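Two nights in Prunmont

October 19, 2024

I got back from Prunmont last night and want to write it up before I forget which bakery was which.

Kanini Khaemba had been telling me to go since January. She lived there for a while when her kids were small and still has the bus timetable in her head, although it has changed. The bus from Mernolley now leaves from behind the post office and stops at every village on the way. If you get carsick, sit on the left near the front, where there is a window that opens.

I stayed in the upper town, in a guest house run by Rehema Mwaipopo. The room was small and clean, with a desk I didn't use and a very good lamp. Breakfast is tea, eggs and a flat bread she makes with a bit of coconut in it. She told me to skip the lookout everyone goes to and take the steps behind the church, so I did. There are a lot of steps. At the top you get the river, the rail bridge and the whole of the lower town with its grey roofs.

Prunmont has 4000 people and more places to eat than it seems to need. Most of them are on the one street, between the bridge and the old tannery. The tannery closed years ago and the building is half flats, half nothing. A smell still comes off the stones after rain, or so the man at the newsagent said. It didn't rain while I was there.

The first night I ate at Kioko. It has 6 tables and no printed menu. You get told what there is, and that night it was bean stew, a plate of river fish, or both. I had both. The fish was fried hard with a lot of pepper and came with pickled onions, and I would go back for the onions alone. Naomi Sang cooks and her nephew carries the plates. Bring cash.

The second day I walked out to Lidmont along the towpath. It's flat and well signed until you reach the lock, then the sign points into a paddock. Keep to the river. I didn't, and lost the better part of an hour to a fence. Lidmont is a chapel, a pub and a cheese shop, and the cheese shop closes for lunch. I sat on the wall and waited. The hard sheep's cheese is the one to buy — the soft one is fine but it won't travel. I carried mine back wrapped in a jumper and it is now in the fridge with a piece missing.

The bakeries, then. The one by the bridge does the better loaf, dark and a bit sour. The one on the square does the better pastries, and the apricot ones are gone early. The third, up near the guest house, was shut both mornings, so I can't say.

The chapel at Lidmont is 900 steps above nothing in particular, despite what the brochure at the bus stop suggests. It sits beside the road. The brochure may mean the other chapel, across the valley, which I didn't get to. I did go inside the roadside one. It was dark and cool and the ceiling is painted a greenish colour with stars on it.

If I went again I would stay three nights and spend the extra day across the valley. I would also take proper shoes. The steps in the upper town are worn smooth and I went down them sideways, holding the rail, with a woman twice my age passing me with her shopping.

Liam Clegg has asked whether it would suit a group. I think so, if we split the dinners over two places, as Kioko won't fit us all at once. The towpath would suit everybody.
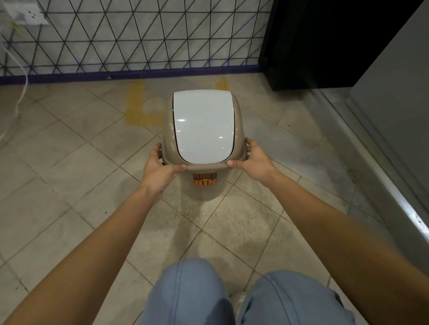
Mernolley Walking and Supper Club

Members' trip notes are posted as they come in. If you've been somewhere we haven't, send yours to Liam.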